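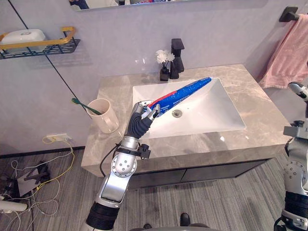

Ticket: Fingertip covers and towel budget, bathroom rig
Status: open, waiting on Purchasing
Project: Erik

Purchasing asks why a robot that handles toothpaste and towels needs 2,000 dollars of spares before January. Fair question. The quote from Steturow covers a set of fingertips, two wrist cables and a freight charge I have read several times without growing to like it.

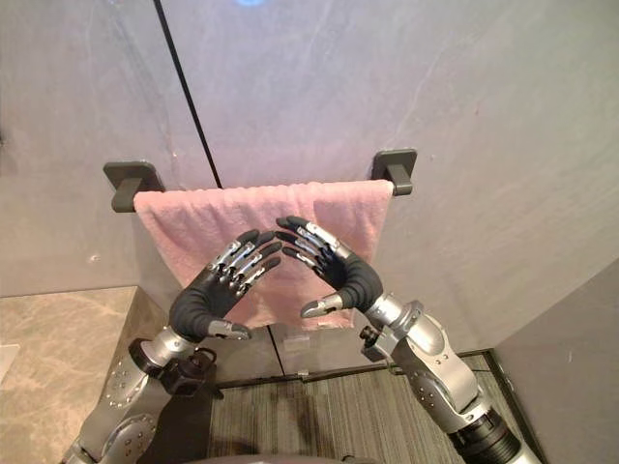

Nkechi Bassey

Tried first: asking for fingertips alone. Steturow sells them by the hand, at 490 a hand, and we have two hands. I did the math so Purchasing wouldn't have to. Cables are 200 for the pair, which leaves the freight to explain itself.

Tried next: Waltedum, who offered a service plan at 1,000 a year. It covers everything except hands.
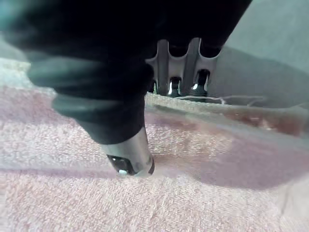 Towels are on a separate line because Toivo Salminen filed them under "linens" last time and the system asked which hotel we were. Please use "test materials." Pink is fine. Pink was on sale.

Reply from Yaa Asante, Purchasing: can the fingertips wait until next year?

They can. The towel work would wait with them. 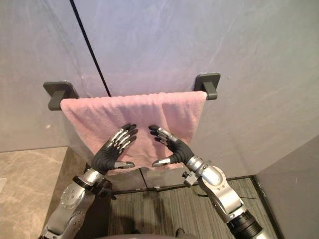 Güler site, August 24, 2018

Yaa has approved the cables. Fingertips go to Perihan Bilgin for a second signature, and I've asked Steturow to hold the price. Leaving this open until the freight comes down or I do.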